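Bruratum has its club demo in March, and we're still on sorting. Marek Štefanec wrote the routine that picks the next item, and I've been doing the labels. We have 544 photos labeled so far. I got tired of the Oreo boxes first.

The items get moved between runs so the program can't lean on old positions. Marek wants the two blue boxes kept well apart, with the dark box with the palace on it near the middle of the table.

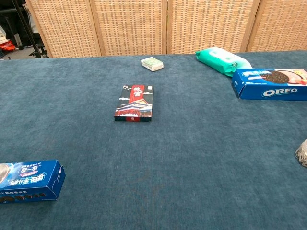

What's left

The green packages are still my main worry. Against the teal cloth, the labels on those took me the longest. Jozefína Šimek is going through 36 of them again to check my outlines. After that we retrain and I start on the write-up.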